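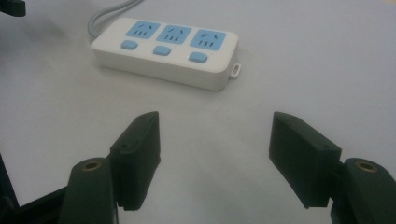
Home | Diary | Older | Newer | Contact

Jul 14, 2025

Spent the morning on the equipment plan for September. The request has to fit on one page, and mine was at two before I got to the arms. I moved the small things onto a single line called bench supplies: power strips, foam board, spare cords, screws. It comes to 402 dollars and I don't expect anyone to argue with it.

The grippers are harder. We have been doing the plug work with the hand-held ones, and I want more pairs before we spend anything on a robot arm. Mastgate quoted a lead time of 30 days. Bornerix quoted seven, but their price leaves out the mounting plates, and I had to write back twice to find that out. I put Mastgate in the draft – the price is all in, and we can wait. 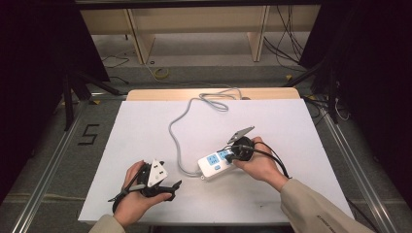 Rarovau wrote back at lunch that one arm would sit idle half the time and that two would be cheaper per bench once the service contract was split. I can see the sense in it. I still can't find the money for a second one this year, so it went into the plan as an option with its own line.

After lunch I read the Gallagher lease terms again. Leasing looks fine until you get to the return clause, where we pay for worn fingers and any scratched housing. Plugging and unplugging all day is going to wear things. I crossed it out, then put it back with a question mark.
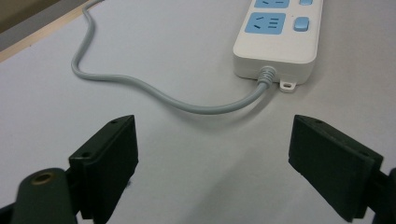
Do we need the arm in September at all? Only if the spare grippers come in on time, so the arm order can wait until they do.

Changed the dates to match and saved the draft. Still to do: shipping, and a price for spare finger pads.

Comments

Ask Mastgate if the pads are sold in pairs. Ours weren't.

We leased for a year and the return bill was bigger than I liked. I would buy.

Does the 402 include tax?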